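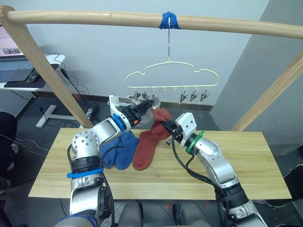 Hằng Khổng wanted to know if she could hang the Stirkitz from a drywall ceiling with the anchors she already had in a drawer, and whether socks would get dry up there in January or just hang around being clammy until spring.

Posted Thursday, July 6, 2023
By Ximena Saavedra

Home | Guides | Parts | Laundry | Contact

Section 3: Hanging and Loading Your Airer

No to the drawer anchors, please! And yes to the socks, but they need a bit of help, so I've put that at the end of this section. If you skipped Section 2, go back and check you've got both pulleys, the cleat, the cord, the two end brackets and the four rails. The little bag of screws gets taped inside the lid of the box and I've thrown mine out with the cardboard once already.

Before you start

You'll need a stud finder, a drill, a pencil, a tape measure, a sturdy stepladder and one other person for maybe ten minutes. The other person doesn't have to be handy, they just have to hold a rail and say "left a bit."

Pick a spot where people don't walk under it with their heads up. Mine is over the washing machine, Asuka Takeda has hers over the bathtub (so the drips take care of themselves), and we're both happy. A stairwell is great for warm air but miserable for loading, so I'd think hard about that one.

CAUTION: Check for wires and pipes before you drill. Keep well away from light fittings, smoke alarms and sprinklers, and don't hang the airer over a stove or a heater.

Fitting the pulleys

1. Find two ceiling joists and mark the center of each one. I poke a thin nail through the mark to be sure I've hit wood, and if I haven't, well, that's what filler is for.

2. Measure between your marks. The end brackets can slide along the rails, so you've got some wiggle room, but leave at least six inches of rail sticking out past each bracket.

3. Drill your pilot holes straight up. Wear glasses! Ceiling dust goes directly into your eyes, every time.

4. Screw in the single pulley on the side farther from the cleat, then the double pulley on the nearer side. The wheels should point along the line of the airer, toward each other.

5. Give each pulley a good steady pull with your hand. No wobble, no creak, no crumbs of plaster. If it moves at all, take it out and find the joist again.

NOTE: If your joists run the wrong way for the spot you want, screw a board across two or more of them and fix the pulleys to the board. I painted mine the same white as the ceiling and it looks fine.

Fitting the cleat

6. Hold the cleat against the wall at about the height of your shoulder and mark the holes. If you have small kids, go higher.

7. Screw it into a stud. The cleat takes more of a tug than you'd think when the rack is full of wet towels.

Threading the cord

I got this wrong twice, so go slowly.

8. Tie one end of the cord to the bracket under the single pulley. A bowline is good. Take it up over the single pulley, across the ceiling, through the first wheel of the double pulley, and down to the cleat.

9. Tie the other end to the second bracket, go up through the second wheel of the double pulley, and down to the cleat as well. You'll have a loop of cord hanging down there. Don't cut it yet!

10. Slide the rails through the brackets, get your helper to hold the whole thing level at chest height, and even up the two cords. Now tie them together in one knot just past the cleat.

11. Raise it, wrap the cord in a figure eight around the cleat, and leave it for a night with nothing on it. New cord stretches. Level it again in the morning.

CAUTION: A hanging loop of cord is a strangling hazard for children and pets. Wind up all the slack on the cleat, every time, even when the rack is down.

Loading it

The limit is 70 pounds of wet laundry, spread out. I've never come close with a normal wash, but a soaked wool blanket is a monster, so spin it first.

- Lower the rack all the way before you load. Reaching up one-handed with a wet sheet over your face is no fun.
- Start with heavy things on the middle two rails and work outward.
- Shirts can go on hangers hooked over the outside rails. Leave a hand's width between them.
- Keep both ends about even or the rack will tip like a canoe.

Now, the socks. Hang them by the toe or by the cuff, I don't care which (people have strong feelings!), but hang them singly and don't fold them over the rail. Thick wool ones do better on a clip hanger, where air gets at both sides. In winter, run a small fan on low across the room or crack the door open for an hour. Mine are generally ready the next morning, and the really chunky ones go another day.

NOTE: Anahera Lowther asked about dye marks. Wipe the rails before the first load, and put anything dark and new on the lowest hanger for a wash or two with nothing pale underneath it.

Looking after the cord

Run your fingers along it every few months. If it feels fuzzy where it goes over the wheels, replace the whole length and don't try to knot past the worn bit. Spare cord is on the Parts page, and you'll want to retie it using steps 8 to 11.

Next: Section 4, Squeaky Pulleys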